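How to Plan a Small Comedy Benefit Night

A benefit show takes less money than most people think, but it does take time. These steps follow what we did for the Gresovside food pantry show in May, held in the back hall at Estine.

1. Set a goal. Ours was $3000. Write it down before you look at rooms, and keep total costs under a quarter of it.

2. Book the room first and the comics second. Ask the venue for a firm end time and whether the bar keeps its own sales.

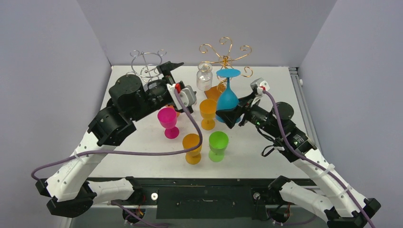

3. Plan the stage. Comics need one microphone, a stool and a light they can see from the mic. Run the cables along the back wall and tie them down every few feet. White cable ties, like the ones on the arm at the left, are easy to spot when you are packing up in a dark room. Bring a bag of 50 and a pair of cutters.

4. Build the lineup. Use a host, four short sets and a headliner. Give each opener 7 minutes and tell them in writing. Put your most reliable act first.

5. Sell tickets early. We used Ukow for online sales and held back a few seats for the door.
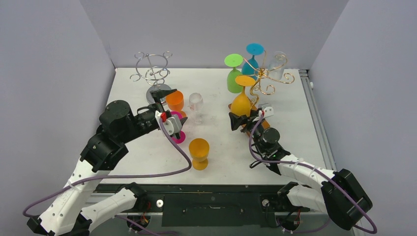 Check the sales page every morning in the last week. If it stalls, ask the comics to post the link themselves. That moved more tickets for us than the flyers did.

6. Make the ask once. The host should do it right before the headliner, in under a minute, with the name of the charity and where the bucket is.

7. Count the cash with two people and send the total to the performers the next day. Our bucket held $473.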